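September 10, 2018

Zitwood drawer glue, third round. Carrying on from the page where the hide glue batch went stringy. Same oak offcuts, same jig, new glue pot.

Problem as it stands: the drawer sides on the Skulthorpe chest are coming away from the fronts at the lower dovetail. The joints themselves are sound. The old glue has gone to powder and there is a gap at the baseline you can slide a feeler gauge into. Heike Wegener wants it reversible, so no PVA and no epoxy. That leaves hot hide glue, liquid hide glue or fish glue.

Hot hide glue made up again from the same sack. Soaked overnight in cold water, then brought up slowly in the water bath. The pot thermostat reads 3 degrees high against the glass thermometer, so I have moved the dial and marked the new position in pencil. Anyone using the pot should go by the pencil mark and ignore the printed scale. The stringiness last time was almost certainly overheating. At the corrected setting it runs off the brush in a thin sheet and then breaks into drops.

Test pieces: lap joints, long grain to long grain, planed and not sanded. Clamped overnight in the small bench press. Broken next morning in the lever rig with weights added to the pan.

- Hot hide, fresh: held with 65 kg on the pan, wood failed before the glue line.
- Hot hide, reheated twice: glue line failed, clean on one face. Did not bother finishing the set.
- Fish glue, Lernard bottle: good tack, long open time, wood failure on all but one. The odd one had a starved corner where I had wiped too hard.
- Liquid hide, old bottle: never went properly hard. Nail still marks it. Bottle thrown out.

I would not trust any of the above numbers as strengths. The rig is fine for telling one batch from another and no good for anything else. The arm flexes and the pan hangs slightly off centre.

Roy Cropper asked whether the open time on the hot glue is long enough for a full drawer. It is if the wood is warmed first. Cold oak pulls the heat out straight away and the glue gels before the second corner is home. I tried it on the dummy drawer with the parts left on the radiator shelf, and got all four corners together and squared with time to spare. Without warming, the third corner was already dragging and had to be knocked down with the mallet, which bruised the end grain.
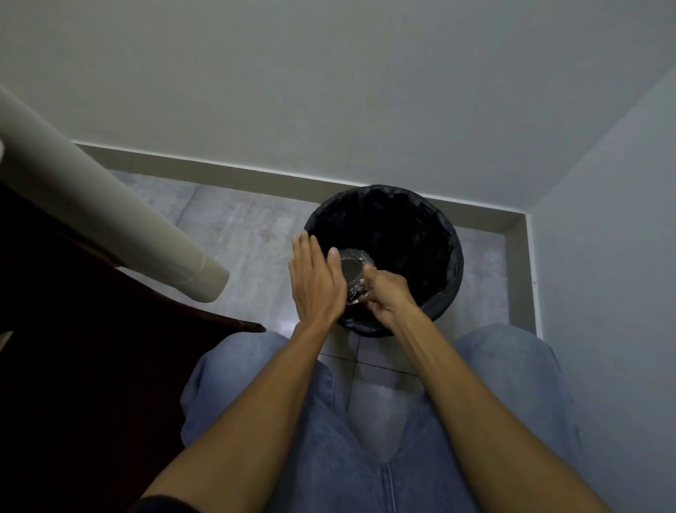 *Waltraud Strobel*

Fish glue on the dummy drawer next. No warming needed, and plenty of time to check the diagonals. Drawback is the damp. A fish glue lap joint left in the humidity box over the weekend could be moved by hand when it came out. The hot hide joint from the same box had softened at the edges only. The chest is going back to a house with a wet north wall, so this matters more than the open time.

Cleaning out the old glue. Dry scraping gets the bulk of it. What is left in the corners of the pins needs moisture. Warm water on a cotton swab works, but the oak darkens round iron nails if too much gets in, and there are two nails in the left-hand drawer that somebody put in long ago to stop the front pulling off. Han-gyeol Myung suggested a stiff cellulose gel in place of plain water. It holds where it is put and does not run down to the nails. Left on under film, then lifted with a wooden spatula. The powdered glue came off with it as a brown paste. A second application was needed in the deepest corner. No darkening seen next to the nails so far; will look again once the wood has had time to dry out.

Nails: leave in. Roswitha Tiedemann has looked at the heads and thinks they are old enough to count as part of the chest. They are not doing any harm provided the glue joint takes the load.

Glue by weight: 500 g of pearls left in the sack, enough for the whole chest and the plinth blocks as well. The mix used for the good batch was one part pearls to two parts water before soaking. The Ozoliņš pearls are coarser and will need longer in the water. I have not opened that bag.

Decision for now is hot hide glue, fresh each day, parts warmed, fish glue kept back for the loose cockbead where there is no load on it.

Still open:

- Gap at the baseline on the bottom drawer is too wide for glue alone. Try an oak veneer shim, grain to match the side.
- The dummy drawer needs a run in the humidity box, not just lap joints.
- Lever rig: re-hang the pan before the next set.
- Find the record card for job 278, where the same fault was mended with fish glue, and see whether the drawers have held.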